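Dovimov: series de precios y masa monetaria. LÉEME

Versión de trabajo. Datos mensuales de precios al consumo, agregados monetarios y tipo de interés de referencia, todo en CSV.

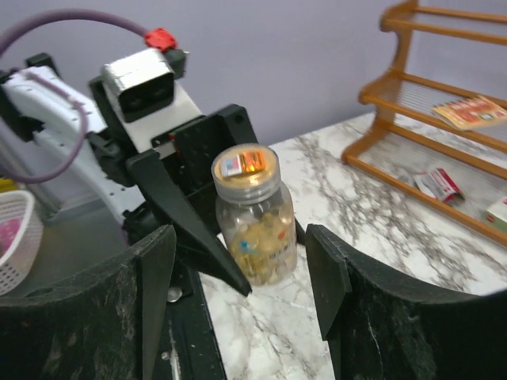

El paquete junta lo que antes estaba en dos repositorios separados (Turkeo y Lie). Turkeo traía precios, Lie traía dinero y crédito. Ahora un solo esquema, mismas fechas, mismo separador.

Contenido

precios.csv: índice general, subyacente, alimentos, energía. Base 100 en el primer mes de la serie.
dinero.csv: efectivo en circulación, M1, M2, M3. Moneda local, millones, sin desestacionalizar.
tipos.csv: tipo de referencia a fin de mes. En porcentaje, punto decimal, no coma.
paises.csv: códigos y nombres. 39 economías.

Columnas comunes

pais: código de tres letras
periodo: AAAA-MM
valor: número
fuente: clave corta, ver fuentes.txt
rev: 0 original, 1 revisado, 2 estimado por nosotros

Cómo se calcula la inflación

Variación a 12 meses sobre el índice sin redondear. No usar la variación mensual anualizada, sale cualquier cosa en energía. Para los paises que publican solo por trimestre se interpola lineal y se marca rev = 2. Son unos 16, la lista está en notas.txt.

Ojo con M2: la definición cambia de un banco central a otro. Comparar niveles entre países no tiene sentido, tasas de crecimiento sí, con cuidado.

Uso

Descomprimir, cargar con laltside/leer.py (módulo Laltside, incluido). Si se abre en hoja de cálculo, importar periodo como texto o lo convierte en fecha y se pierde el cruce.

Problemas conocidos

Huecos en efectivo en circulación antes del cambio de moneda en algunos casos. No rellenados.
Índice de alimentos con salto de base en 2 países. Enlazado a mano, revisar antes de citar.
En tipos.csv faltan los meses con doble decisión, solo queda la última.
Acentos rotos en paises.csv si se abre con codificación antigua. Es UTF-8.

No sirve para

Previsiones a corto plazo sin más. Tampoco para deflactar salarios por región, aquí todo es nacional.

Licencia

Libre con atribución. Las series originales siguen las condiciones de cada fuente, mirar fuentes.txt.

Pendiente

Añadir crédito al sector privado. Separar energía en electricidad y carburantes. Pasar las pruebas de Lie al esquema nuevo, de momento fallan las de dinero. Próxima actualizacion en noviembre, si llegan los datos revisados de M3.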